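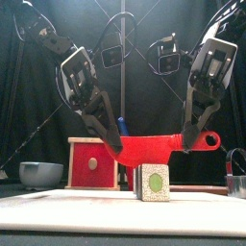
## Cell 2 at Candale: finger change, cable rerouting and new hold check

Cell 2 went back on the schedule in October after a stop of six working days. It had logged 454 hours since its last full service, and two problems had been reported often enough to justify taking it down early. The right gripper was losing its hold on long handles, and the left wrist camera cable was pulling tight when the arm reached across the table. Both are fixed. Several smaller jobs were done at the same time, and some of them change how operators should start the cell.

### Grippers

The grippers are the Ondrejka parallel type, with white housings and black plastic fingers. On the right gripper, the inside faces of the fingers had worn smooth near the tips. Closing force was within limits when measured at the rails, so the drive was left alone and only the fingers were replaced. The left pair showed less wear but was replaced too, to keep both sides on the same service interval.

The old fingers had been fitted with a thread compound that set hard. Two screws on the right housing had to be drilled out. The new screws are dry and should stay that way. Tighten them in a cross pattern, cycle the gripper open and closed ten times, then tighten again to the value on the card inside the cabinet door.

With the housings open, the rails were wiped clean and given a thin film of the light grease from the Prallero kit. The heavier grease in the black tub is for the base joints and must be kept off the gripper rails. It collects dust, and the dust was the source of the sticking reported last spring.

After any finger change the zero position has to be taught again. The procedure in the Flumunero manual is still correct, with one exception: the screen now asks for the left arm first. If you start with the right arm, the values are accepted without a warning and stored under the wrong side. This has been reported to Prallero.

### Cables

The left wrist cable had been tied too close to the housing. At full reach there was no slack left, and the connector was taking the load. The tie was moved up the link and the loop was made larger. The loop now stands well clear of the arm and looks untidy. Leave it as it is.

The same was done for the camera cables. Each needs enough free length for the arm to turn through its full wrist range without touching the camera housing. To check, run both arms slowly through the range file and watch the loops from the side. A loop that brushes a housing on the way through will wear a flat spot in the jacket within a few weeks.

One camera cable was replaced outright. The jacket was intact, but the image dropped out whenever the connector was flexed. The old cable has been cut up and thrown away so that it cannot find its way back into the spares drawer.

### Two-arm hold check

The previous acceptance check used a short bar held in one gripper. It passed every time, including on the day the worn fingers were found, so it has been withdrawn.

The replacement uses the long-handled red utensil from the kitchen set, held level between both arms. The left gripper takes the bowl and the right takes the handle, just short of the hole. The long handle puts a turning load on the right fingers that the bar did not. It also shows any difference in height between the two arms, which appears as a tilt in the handle. 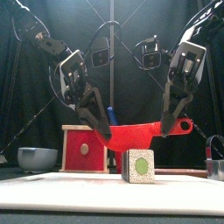
*Cell 2 with the red utensil held between the arms: left fingers at the bowl, right fingers on the handle short of the hole.*

Steps for the check:

1. Clear the space under the lift. Other items may stay on the table if they are lower than the programmed hold height.
2. Load the utensil by hand with both grippers open and the arms in teach mode.
3. Close the left gripper, then the right. Let go only when both sides report contact.
4. Raise both arms together at low speed and hold for 2 minutes.
5. Compare the handle position at the start and end of the hold. Any visible slip is a fail.
6. Lower, support the utensil, and open the right gripper first.

Do not grip over the hole. The fingers close unevenly there, and the contact reading is useless.

If the handle tilts but does not slip, the fault is usually in the taught zero and the fingers are fine. Teach both sides again before ordering parts.

### Cameras

The brackets were loosened during the cable work, so both cameras were aligned again from scratch. The right camera took three attempts. Its bracket has a worn slot and creeps as the screw is tightened. A new bracket is on order from Ondrejka. Until it arrives, check the right camera against the reference picture at the start of each shift, and record the result on the log sheet even when nothing has moved.

The lenses were cleaned with the dry brush. Please stop using the blue wipes, which leave a film.

### Table and backdrop

The white table board has picked up smudges that do not come off with the normal cleaner. They do not affect the contact readings, and the board will be turned over at the next service. Its position was checked against the base of the rig and found to be right.

The black curtain stays. Folds are acceptable as long as the fabric does not reach the arms. Keep it clear of the support wires when pulling it across — it snags easily near the pole.

### Next service

New fingers on this cell have typically needed a first inspection after around 99 hours, and that has been added to the log. The inspection covers the finger faces, screw marks and cable loops, followed by the hold check. Allow half a shift.

Spare fingers are down to one pair. They are in the second drawer of the Candale cabinet, in the bag marked for Cell 2. The bag next to it holds the old pattern, which fits the housing but will not close fully.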